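Flurier and Tănase Open Joint Kitchen Surfaces Showroom in Harosthorpe

HAROSTHORPE, December 1, 2022 — Flurier, the family-run maker of made-to-measure kitchens, and Tănase, the stone workshop it has bought its countertops from for the past 27 years, are delighted to announce the opening of their first shared showroom, in the old seed merchant's building on Gidham Road in Harosthorpe.

The two businesses have been neighbors in all but name for a very long time, and anybody who has ordered a kitchen from Flurier will very likely have met someone from Tănase too, usually with a tape measure in one hand and a cup of coffee in the other. Until now, though, customers had to visit one address to look at cabinets and drive across town to look at stone, and then try to remember the color of one while standing in front of the other. The new showroom puts both under a single roof, with a design studio upstairs and parking for customers in the yard behind.

"My father used to send people over to the workshop with a cabinet door under their arm," said Sânziana Coman, managing director of Flurier. "It worked, more or less, and we got a good many doors back with muddy corners. I have wanted to do this since the day I took over the company, and I am so very happy that we can finally invite everybody in and let them take their time."

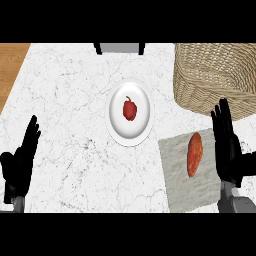 Choosing a countertop is often the part of a new kitchen that people put off longest, and the showroom has been planned with that in mind. Full-size slabs stand along the north wall, where the daylight is even for most of the day, and smaller samples can be borrowed for 7 days at no charge. Visitors will also be able to sit down with a designer and see their ideas on screen before anything is ordered. A white marble with faint gray veining, for instance, can be tried against a honey-colored wooden floor, and then against something darker or plainer, for as long as it takes to settle the matter. Families are warmly encouraged to come together, and there is a corner with books and crayons for younger members who have no strong feelings about stone.

Anca Moldovan, who runs the workshop at Tănase, hopes that the move will also help people understand how to live with natural materials once the fitters have gone home. "Marble marks if you leave lemon juice on it, and I would much prefer that a customer hears that from me on the first visit," she said. "Some people love the way it ages and some people really don't, and both are perfectly fine. We have granite for the second lot, and we will happily talk about it all afternoon."

To that end, the showroom will hold a free evening talk each month starting in February. The first, led by head fitter Darius Bucur, will deal with sealing, cleaning and everyday care, and he has promised to bring along his own much-used pastry board. Later evenings will look at sinks and drainage, small kitchens, and the reuse of old stone, a subject dear to the workshop — a good part of the showroom's own front step was cut from pieces left over from earlier jobs.

The building itself stood vacant for several years before Flurier and Tănase took on the lease. Architect Despina Văduva has kept the original loading doors and the painted lettering over the entrance, and the upper floor has been opened up so that the roof beams can be seen again. The showroom has created 2 new full-time positions, and both companies will keep their existing workshops exactly where they are.

The showroom is open to all, with or without an appointment, at 301 Gidham Road, Harosthorpe. Places at the evening talks are free but should be reserved at the front desk.

Press contact: Emilian Zamfir, Flurier and Tănase Showroom, 301 Gidham Road, Harosthorpe. Interviews and visits to the stone workshop can be arranged on request.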